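Drolard > Updates > Interiors and Furnishings

Drolard Community Interiors
The main hall at Tedwood is being furnished in stages. The following posts set out the current position on furniture, framed prints and the use of the floor. 1/14
12 comments · 31 shares
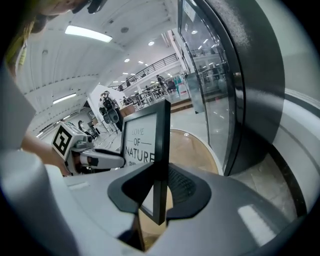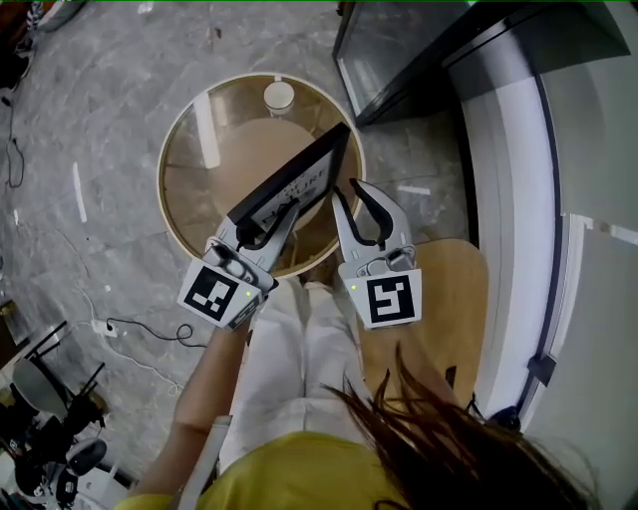

Main hall, Tedwood.
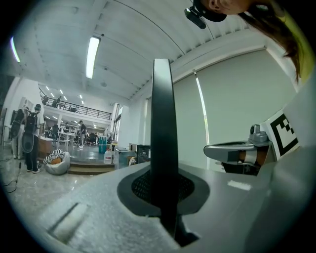
TEDWOOD, 27th November

2/14
The hall has been without a settled layout since the reopening in April. Responsibility for the furnishing plan now rests with Noura Azar, Interiors Coordinator. Questions on individual pieces should be sent to her office and should give the location of the piece in the hall.
4 comments · 9 shares

3/14
The black-framed "LOVE OF NATURE" print has been approved for the seating area. It is to be shown on the round glass-topped side table. It will not be hung. The walls on that side are reserved for notices until the spring review.
7 comments · 11 shares

4/14
Persons moving the print should hold it by the frame and keep fingers off the face. It should be lifted clear of the table before it is turned. Dragging a frame across glass leaves marks that do not polish out.
2 shares

5/14
The side table has a glass top with a pale rim and a round light-wood shelf underneath. The shelf is to be kept clear. Books, bags and chargers left on it will be taken to the front desk and held for 3 days.
15 comments · 6 shares

6/14
Several members have asked whether a larger table could be provided. Marwan Geagea reviewed the request with the supplier, Akl. A larger top would narrow the walkway to less than the 90 centimeters required under our own floor plan. The present table will stay.
8 comments · 3 shares

7/14
Light wooden chairs remain the standard seating at tables. They may be moved during the day and must be returned by closing. Please lift them. The floor has a gloss finish and was treated over the summer at considerable cost.
5 comments · 4 shares

8/14
The gray bean bag with the black-and-white striped cushion is for general use and may not be reserved. The cushion belongs with it. Two requests to transfer the cushion to the upper level have been declined.
22 comments · 17 shares

9/14
The low wooden platform step is to be kept free of coats and bags. The wooden cabinet near it will be fitted with adjustable shelves. Issa Hourani is preparing the schedule for that work and will post it on the notice board.
1 comment · 2 shares

10/14
Items in the glass display case are changed by staff only. Proposals for the next display may be submitted in writing, up to 100 words, with the dimensions of each object. Proposals without dimensions will be returned.
3 comments · 5 shares

11/14
Lighting: the long fluorescent fixtures will be kept for the present. Majdi Shboul has obtained a price from Prostum for warmer tubes over the seating area. The white roller blind may be adjusted by any member. Please use the cord and do not pull on the fabric.
6 comments · 3 shares

12/14
Mezzanine: nothing is to be placed on or hung from the black railing. This includes banners, plants and seasonal decorations. An exception granted last winter has expired and will not be renewed.
9 comments · 8 shares

13/14
Expenditure on small furnishings for the hall this season stands at $1187, which covers frames, cushions and table accessories. An itemized list is available from Tarek Awad in the accounts office on request.
10 comments · 7 shares

14/14
Comments on the layout will be accepted until the end of the month. Members who wrote in regarding the placement of a second print will receive individual replies. Decisions on rugs and on the curtain question have been deferred.
13 comments · 6 shares

Reply from Drolard Community Interiors
Correction to 9/14: the shelf schedule will be posted at the front desk. The notice board is full.
2 comments

Contact · © Drolard · Back to top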